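Dye notebook, November, mid-morning

Second go at the onion skin yellows, and I'm glad I waited, as the first batch taught me more than I wanted to know about patience. The Alum went in at 8 percent of the weight of the wool this time, dissolved in hot water first in the enamel jug, then stirred into the big pot with all 6 skeins already wetted out. I had been skipping the long soak and I think that was where my streaks came from.

Brought it up slowly to 70 degrees and held it there, which in this kettle means standing over it with the thermometer and a cup of tea. The Foren wool took the mordant beautifully and came out soft. The Urrutia is a thirstier, crimpier yarn and wants more room – next time I'll give it a pot to itself and not be so greedy about the stove.

Skins were simmered yesterday and left overnight, then strained twice through the old pillowcase. The color after an hour was a lovely warm gold, a bit deeper on the Urrutia, and I pulled 3 skeins early so we'd have a lighter shade for the edging.

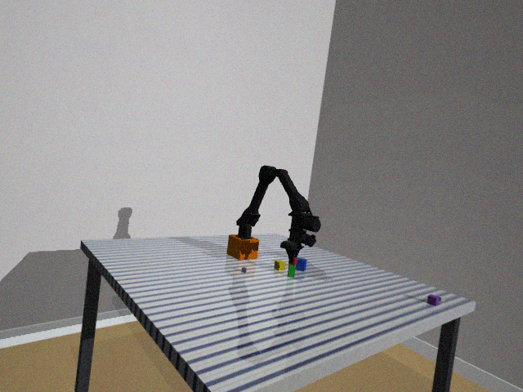
Rinse water ran clear on the second change, so no complaints there. If anyone wants the leftover bath, it's in the lidded bucket by the sink and should still be good for a pale batch. Iron dip tomorrow on one small skein only, please!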